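Okasberg Community Rooms – progress report for February

Work on the second room is on schedule. The 200 square feet of old flooring came up in the first week and the new floor is down. Vignesh Thomas signed off on the wiring after two sockets were moved.

The wall panels from Nitach are up. We ordered late and paid 69 dollars extra for delivery – this came out of the contingency line, which now stands at 300 dollars. The white tables are in place too. Shobha Salian asked for rounded corners and we kept to that.

Still to do: door closer, blinds, and a second coat in the hallway. The blinds are quoted at 100 dollars per window and we would like your approval before ordering. We also need a decision on opening hours, as two groups have asked for evening use from 6 p.m.
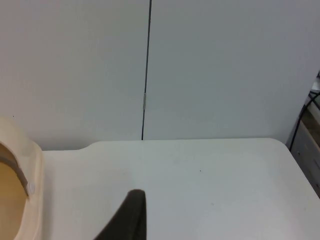 Second room: white table with rounded corner, wall panels and the seam clip behind.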